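About Durko

Durko is a suturing school. People come to us to learn how to close a straight cut in something soft, and they leave able to do it, usually a little humbler than they arrived. We have been at it in Curkdale long enough that the town has stopped asking whether we take hems.

The school began with Babita Chaudhary and Lorenz Mösli, who taught in the same department and disagreed about knots. Babita thought trainees tied too many. Lorenz thought they tied too few, and badly. They agreed that hardly anyone was given enough time to practice, and on the strength of that single point of agreement they signed a lease. The knot question remains open. Ask either of them at your own risk, and preferably after lunch.

Our main course is called Revesen. It runs for 10 weeks and takes in 60 people a year, all of whom spend the first session doing nothing but passing a curved needle from one side of a cut to the other. There is no tying or cutting that day. A curved needle wants to travel in a curve, and most of us have spent our lives pushing things in straight lines, so this takes longer than anyone budgets for.

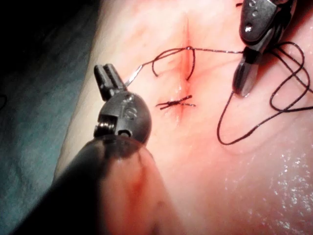

The second session is thread. Thread looks like the easy part. Then it loops where you didn't ask it to, or you pull it tight enough to pucker the edges, which is the classic beginner's closure and known around the building as the drawstring bag. We teach people to bring the edges together until they meet and then leave them alone. Leaving them alone is most of weeks three and four.

After that come spacing, depth, corners, and the long business of finishing a row as carefully as you started it. Almost everybody's first stitch is lovely. We grade the last one.

We don't hand out gold stars, but we do keep the Tanner, a bound book with one page for every closure we've thought worth writing up. It stands at 538 entries, a fair number of them in Lorenz's handwriting and therefore unreadable. Entries are made for good work and for instructive disasters, and the book doesn't say which is which.
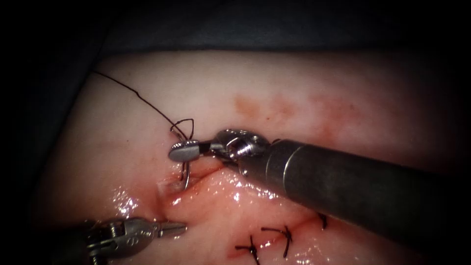

Babita would like it added that small bites beat big ones, that a trainee who is rushing should put the needle down, and that the paragraph about lunch was unnecessary. She also maintains that two extra throws on a knot never made anybody a better surgeon.

Lorenz has been given the right of reply and has sent a diagram.

The next Revesen course opens in August. You don't need to have steady hands when you apply. Bring short fingernails and reading glasses if you own them. Coffee is provided, and it stays in the hallway.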